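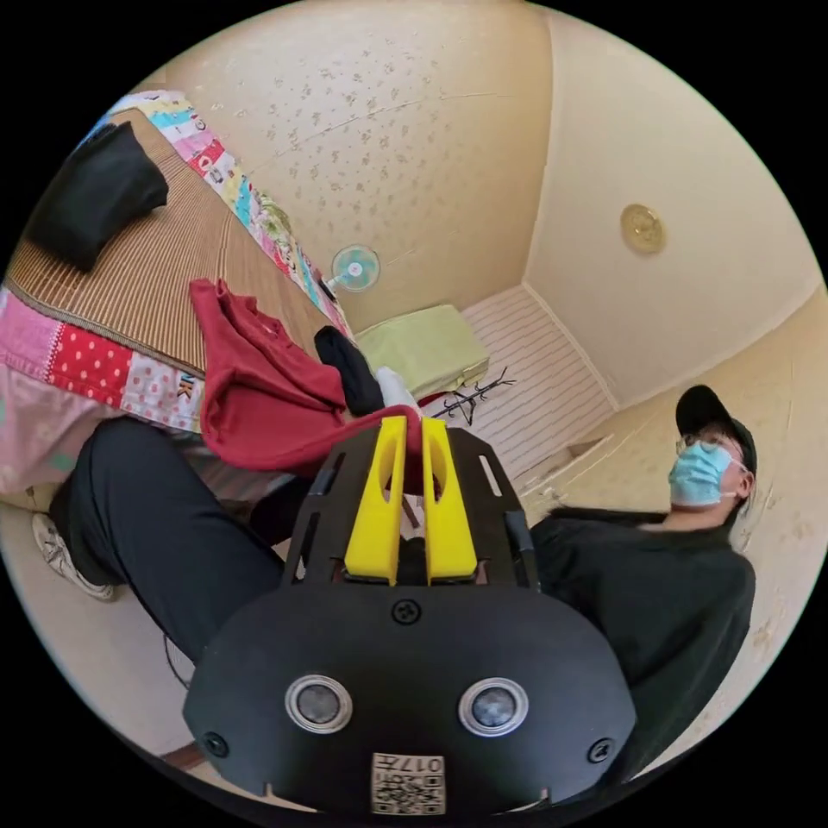
Flurkia charges a handling fee on every parcel return, and Benedicta Ansah has spent 3 months working out what it pays for. The customer packs the item, prints the label and carries it to the drop point. "The fee was set when a clerk did all of that," she said. Identification needs very little now - a QR code and a number such as 0174 fit on one small white sticker - yet the charge has risen by nearly 40 percent.

Ansah compared 23 fee schedules, including those of Dunov and Emovside. Only 2 gave a separate price for self-service returns. "The rest quote a single figure," she said. "You can't see which part is labor." 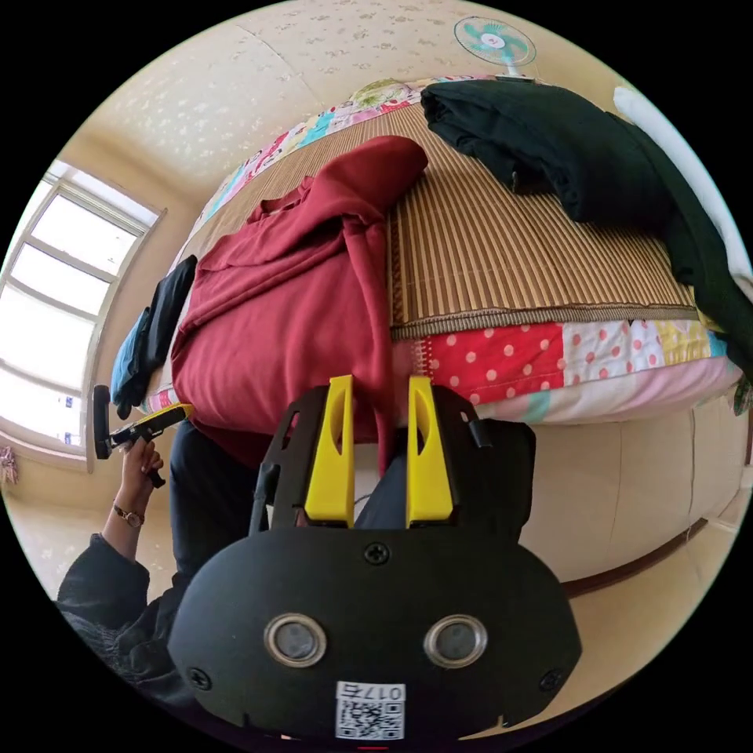

Inês Tavares disputes the comparison, arguing that inspection and restocking make up most of the cost and still take staff time. Ansah accepts the point. "Then print it on the invoice as inspection," she said.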